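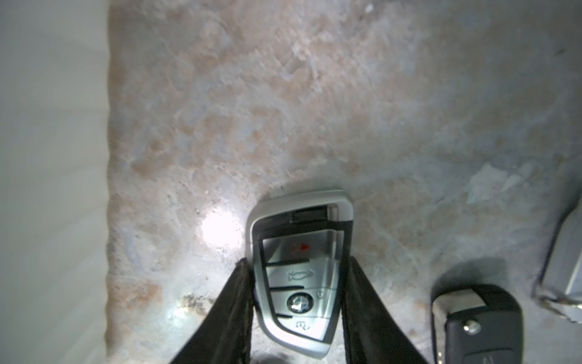
4. Recording a series

The Prutlow recorder can save single episodes or a whole series. Series recording follows a show by its series number, so a change of time slot does not affect it. A show that moves to another channel must be set up again.

4.1 Before you start

The guide must be loaded for the channel you want. After a first set-up this takes up to 20 minutes. Channels with no guide data show a gray bar and can only be recorded by time (see section 6).

4.2 Setting up a series recording

1. Press GUIDE and move to any episode of the show.
2. Press OK to open the episode page.
3. Select Record, then Whole Series.
4. Choose which episodes to keep:
New only – skips repeats and episodes marked as shown before.
All – records every showing, including late-night repeats.
5. Set Start Early and End Late. The default is zero for both. Two minutes at the end is enough for most drama channels. Use more for a season finale.
6. Select Save. A red double dot appears next to each episode in the guide.

Note: Some channels send no episode numbers. On these channels New only behaves like All.

4.3 New seasons

A series recording stays active for 103 days after the last episode. If the next season starts within that time, it is picked up without any action. After that the entry moves to Inactive Series and must be restarted:

1. Press MENU and select Recordings, then Inactive Series.
2. Highlight the show and press the green button.
3. Check the channel shown at the bottom of the page. Press OK.

Shows with a long break between seasons can be set to Keep Active on the same page. The recorder holds up to 100 active series. Shows set to Keep Active count toward this limit.

4.4 Conflicts

The recorder has three tuners. When a fourth recording overlaps, the show lowest in the Series Order list is dropped and message 2279 is displayed. To change the order, open Series Order, press the yellow button, and move the show up or down.

Start Early and End Late times count as part of a recording. Two shows on the same channel, one directly after the other, use two tuners during the overlap.

Caution: Deleting a series from Series Order also deletes its saved episodes unless Keep Episodes is checked. Deleted episodes cannot be restored.

4.5 Disk space

The Rarkwood disk unit (3000 GB) is sold separately and connects to the rear port. Turn the recorder off at the wall before connecting it. The disk is formatted at first start – all data on it is erased.

When the disk is full, the oldest watched episodes are removed first. Locked episodes are never removed. To lock an episode, highlight it and hold OK for three seconds.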